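Two arms and a bottle of water – a month with the Erklow kit

Print this post
E-mail this to a friend

I've wanted a two-armed robot since I was small enough to think they did the washing up. Last February I finally stopped reading about them and ordered the Erklow bench kit from Wondley, and I have been slightly unbearable company ever since.

It came in two boxes with 83 pages of manual, most of them good. The arms were already assembled, so my part was bolting them down, running the cables and installing Kultisus, the software that does the thinking. I'd set aside a whole weekend for it and was waving a gripper at the cat by Saturday teatime. (The cat left.)

My test from the start has been a plain bottle of water. Foam blocks are too kind to a robot – they're square, they're matt and they forgive you if you squeeze. A clear bottle is awkward in all the ways real shopping is awkward, and a soft plastic one lets you know straight away if the grip is set too hard.

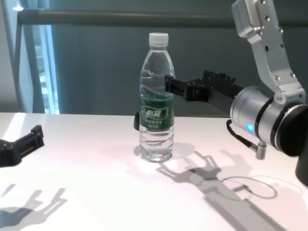 Grip force is where I've spent most of my evenings. Kultisus gives you a slider for each hand, and the starting value is far too keen. I came down to 10 on the right and left it there, and now it will lift, hold and put down again without crackling the plastic. Teaching it a new move is lovely, too: you guide it through by hand, press save, and it plays the whole thing back to you. I still grin every time!

It isn't perfect. The cables want tidying and the kit comes with nothing to tidy them with. The left hand needs setting to zero more often than the right, and the Steyn adaptor plates, if you want to try other fingers, are another £318 on top of the £1653 for the kit. I'd have liked one set in the box at that price.

Would I buy it again? Yes, and I'd clear a bigger table first. Next I want to try one hand holding while the other unscrews the cap – I've got the towels ready.

Print this post
E-mail this to a friend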